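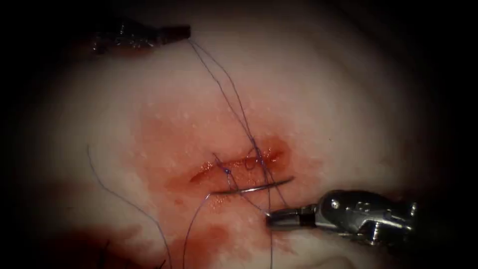 Closing a short incision, violet thread

Suture practice > Technique > Loop above the wound

tiseo_k wrote:
Posted October 5, 2020
Looking for opinions on the thread handling in the picture. The strands spread out above the cut, then come together where they cross it. There's a small loop standing up over the right half. Would you snug that down before the next bite or leave it?

Zeria19 wrote:
Snug it down. A loop like that is easy to catch with the needle on the next pass, and then you're picking it apart with blood on everything. I was taught to clear slack after every throw.

coutinho_r wrote:
I'd leave it for now. You can't tell from a still how much tension is on the rest. If you pull that loop flat too early you can pucker a short cut like this one, and the edges end up rolled in.

Zeria19 wrote:
Only if you pull hard. Taking up slack and tightening are 2 different things.

coutinho_r wrote:
Agreed, but beginners do both at once.

Aurora Rocha wrote:
The loop bothers me less than the long strand running down to the bottom. I like a short tail. With that much thread lying across the tissue I lose track of which strand I'm holding.

tiseo_k wrote:
Fair point on the tail. I tend to leave it long and trim at the end. Bad habit from open cases, probably.

sindasik wrote:
Long tail is fine if you park it away from the field. Violet helps too - I find undyed thread much harder to follow once the edges are bloody.

Aurora Rocha wrote:
I still say cut it shorter. We argued over this in our group last December and never settled it.

tiseo_k wrote:
OK, I'll try both on the pad this week, short tail first. Zeria19, do you clear the slack with the left hand or the right?

Zeria19 wrote:
Left, close to the tissue, and slowly.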